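Troswood Kennel Club Opens Entries for Its Puppy Match

PLORNOTCOMBE, 2023-09-02 – The Troswood Kennel Club is thrilled to open entries for its fall puppy match, with 54 places and two rings!

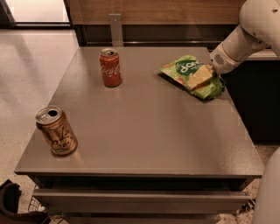
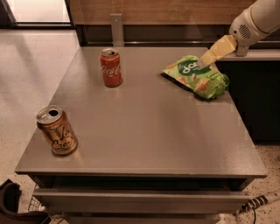

First-time handlers are very welcome – the June match drew 33 puppies, and many of their owners had never set foot in a ring before. "I can't wait to see these youngsters move," said match chair Afiq Manurung, whose own hound Daher won Best Puppy in June. Entry forms are at the club office in Plornotcombe.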